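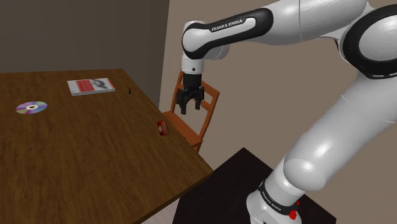 Simulation records should be held to the same standard as workshop records

The safety coordinator at the Dromwood automation training centre has spent much of the past year on a document that most of the centre's trainees will read once and then keep open on a second screen. The Simulated Cell Code, which took effect in May, sets out how a robot task must be built, checked and recorded in simulation before it may be run on a physical arm.

"We had good rules for the workshop floor and almost none for the software," the coordinator said in an interview at the centre. "A trainee could move a table in the model, change the speed of the arm, and leave no note of either. The next person would pick up the file and trust it."

The code applies to every tabletop exercise at Dromwood and at its partner site in Urkavton. It requires that the mounting position of the arm be measured from a fixed point in the real cell and entered in the model by one person, then checked by another. Furniture is included in this rule. A chair placed beside a table must be modelled as an obstacle, even where the planned path passes well above it.

"Chairs were the subject of more discussion than I would have expected," the coordinator said. "Some instructors felt they should be removed from the model altogether. Our position is that if a chair is normally kept in the room, it belongs in the file."

Before the code was adopted, the centre reviewed 3,270 stored simulation runs. Of these, 902 had no record of the speed limit in force at the time. The coordinator described that figure as the strongest argument put to the instructors, several of whom had considered the new forms excessive.

The forms remain a point of complaint. Each run now requires four entries: the version of the scene file, the speed and force limits, the starting position of the arm, and the state of the gripper. The last of these was added at the request of the Urkavton site, where staff had found that tasks were being started with the gripper in different positions.

"Open or closed, holding something or empty, it has to be written down," the coordinator said. "It takes a few seconds. I have been told it takes much longer, and I have timed it."

Small objects are treated separately. The code asks that thin or flat items, such as discs and booklets, be given their measured thickness in the model. Where an item's weight is unknown, the trainee must enter the heaviest reasonable value and mark it as an estimate.

Run records are kept in Nillik, the centre's in-house logging tool, and are held for the length of the trainee's enrolment. Instructors may view them at any time. Trainees may add a correction but cannot delete an entry.

Asked whether a clean record in simulation was enough to allow a task onto the floor, the coordinator was firm.

"No. It allows you to book the cell. The first physical run is still done at reduced speed, with an instructor at the stop button and everyone else behind the line. Nothing in this code replaces the risk assessment for the real machine."

The Bošković stream, a part-time program for people already working in manufacturing, has been given until the end of its current intake to comply. Its participants often bring models prepared by their employers, and the centre has not yet settled how much of that material must be measured again. A draft section on imported scenes is open for comment from instructors at both sites.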